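Questions we get by email about the Skellik block set and the maple play board. If yours isn't answered, write to the shop and we'll add it.

## Blocks

**What shapes and colors do the blocks come in?**

The starter bag has cylinders and star-shaped prisms, in red and green. Other colors are sold by the bag. You can't choose single blocks from a mixed bag, but you can order one shape in one color if you write first.

**What are they made of?**

Plastic, all the way through. There is no paint on them, so nothing flakes off if a block gets chewed or dropped.

**Why do some of the faces feel rough?**

The texture comes from the mold. It makes the blocks easier to pick up and keeps them from sliding when they are stacked. It doesn't wear off in normal use.

**Do they fit together?**

No. They stack and stand side by side, but there are no studs or pegs. Stars stack best lying flat with the points lined up.

**What age are they for?**

Three and up. The starter bag isn't meant for children who still put everything in their mouths.

**How do I wash them?**

Warm water and dish soap, in a bowl or a colander. Rinse well and dry on a towel. For the textured faces, use an old toothbrush. Please keep them out of the dishwasher. The heat can warp the points of the stars.

## Board

**Is the board included with the blocks?**

No. It's sold separately. Any flat surface will do, but a rug won't.

**My board has a dark knot in it. Is that a defect?**

No. Small knots, streaks and swirls are part of the wood, and every board has a different pattern. We send back boards with open cracks or knots you can feel with a fingertip. If you got one of those, we'll replace it.

**What finish is on it?**

A thin coat of Mulder board oil. It will need another coat after a year or so of regular use. Wipe it on along the grain, wait 2 hours, then wipe off what's left.

**Can I wash it?**

Wipe it with a damp cloth and dry it right away. Don't soak it or leave it standing in water.

**The board rocks on my table. What should I do?**

Turn it over and try the other side. If it rocks both ways, the board may have taken up moisture on one face. Stand it on edge in a dry room for a few days.

## Sorting and play

**How do I set up the first sorting game?**

1. Clear the board and put it where the child can reach the middle.
2. Set out one cylinder and one star in each color, green pair first, then the red.
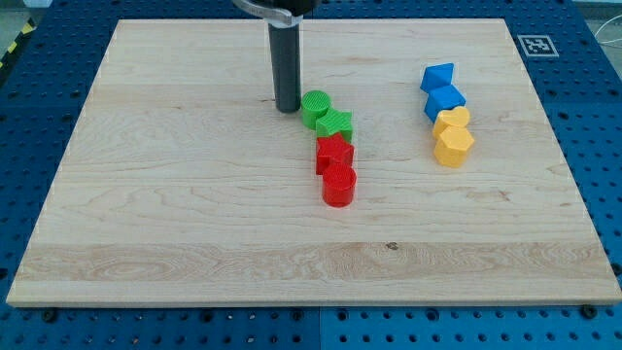

3. Ask for all the green ones. Put them back, then ask for all the stars.
4. Once both questions are easy, ask for one block by color and shape together.

**Should I use more blocks at the start?**

Four is plenty. Add a third color before you add a third shape.

**Where can I find more games?**

The Kelonon game cards are made for this set. They come in the same size pouch as the blocks.

## Orders

**Can I return an opened bag?**

Yes, if all the blocks are in it. Boards can be returned until they have been oiled.

**Do you replace lost blocks?**

Yes, one at a time, for the cost of postage. Tell us the shape and the color.

Last updated 2 August 2019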